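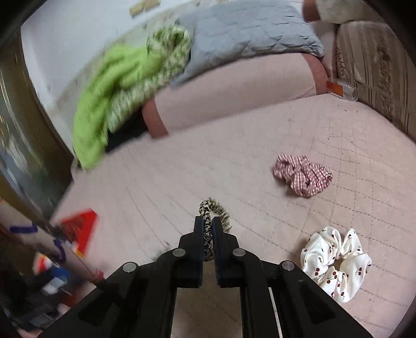 Huiling Shen has spent most of a year teaching software to pick up things that have no proper shape, and she would like it known that this was her own idea. "I asked for the soft goods work," she says. "There was a meeting. I raised my hand."

Shen writes the grasp planner at Jesetti, which lives upstairs from a tile showroom in Multhorpe. The planner, called Tonen, learns from demonstrations people record with a hand-held gripper. It has 2,482 of them so far. The first 200 were hers, and she has since thrown them out.

"I was too polite. I lined everything up before I grabbed it. The model came away thinking the world was tidy."

Her replacement rule is to record in ordinary rooms and leave the mess alone. Fabric is still the hard part. A box has edges the planner can reason about, while a scrunchie has a hole that comes and goes. Early versions of Tonen would aim for the middle of the ring and close, with great confidence, on air.

The fix, which took until February, was to stop scoring the outline and score the folds. On her bench tests the planner now gets a grip 82 percent of the time. I ask about the rest.

"It tries again in the same place. I know people like that."

She wants nearly 1,000 more recordings before she touches the retry logic. After that, she says, socks.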